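Plumero Home Help > Cleaning and Care > Artificial plants

Pink-brown tips and blue patches on an artificial aloe – ageing or finish?

Posted by Mehwish Janjua, 12/02/2025

I have an artificial aloe with long, narrow leaves and small serrations down both sides. It came with the display stock when we took over the shop in July and I have no packaging for it. The leaves are green for most of their length and several turn a dusty pinkish brown at the tip.

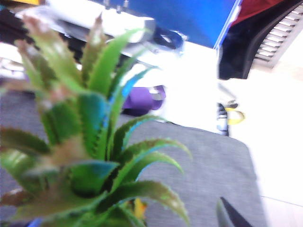 Artificial aloe on the grey fabric, tips visible on several leaves.

I would like to know whether the tips are faded plastic or were coloured that way at the factory. I have wiped the plant twice with a damp microfibre cloth and the colour of the tips has not changed. The serrations pull threads out of the cloth, so I have stopped doing that until I have better advice.

The second point concerns blue. From some angles part of a leaf goes a strong blue, and when I move my head it shifts or disappears.
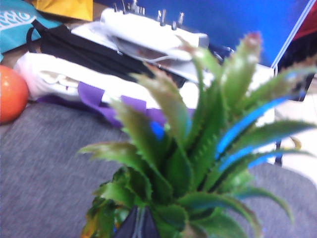 Dust collects mostly at the base, where the leaves overlap and a cloth will not reach. I have tried a dry paintbrush, which shifts the dust on to the fabric underneath, and then the fabric needs doing as well. Is it safe to rinse the whole plant under a tap? I do not know what it is weighted with.

Roy Bainbridge

The tips are almost certainly the finish. Real aloes go pinkish or brown at the ends when they are short of water or in strong sun, and manufacturers copy this with a light spray of pigment. Sun fading looks different. It affects the side facing the window, it runs along the whole exposed face of the leaf, and it tends towards grey or a flat yellow-green. Turn the plant round and compare the back with the front. If both sides have the same tips, it is pigment.

Blue that moves when you move is reflected light. A semi-gloss green leaf will pick up daylight or a cool white lamp quite strongly. Switch the lamps off and look again. If a patch stays in the same place on the leaf under any light, it is either more pigment or a residue from a spray polish.

For cleaning:

Take the plant off the fabric first and stand it on newspaper.
Use a soft brush with bristles at least 3 cm long. Work from the base of each leaf to the tip, in the direction the serrations point. Going against them is what catches.
Clear the base with a hand air blower.
For anything greasy, use lukewarm water with a drop of washing-up liquid on the brush, then plain water, then leave it to drain upside down.

Do not put it under the tap with the pot on. Many of these are weighted with plaster or cement and it will hold water for days. Avoid solvents, as sprayed pigment comes off with alcohol.

Manouchehr Hashemi

Just put it in the shower. I have done all mine that way for 4 years with no trouble.

Mehwish Janjua

Thank you both. I checked front against back and the tips match, so I shall leave them alone. I had not thought of the direction of the serrations. The same should apply to the crown of the pineapple, where the leaves are long and pointed and lean to one side.
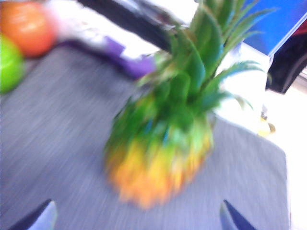 Any brush I use there needs to be narrow enough to get down to where the leaves meet the body. A 21 mm flat brush is the smallest I have and it is too wide. Would a make-up brush be stiff enough?

Roy Bainbridge

Too soft, in my experience. A round hog-hair artist's brush is better, and cheap. Brush the crown first and the body afterwards, otherwise the dust falls on the part you have just cleaned. For the grey fabric, use a vacuum with the upholstery head on low suction, and go over it last.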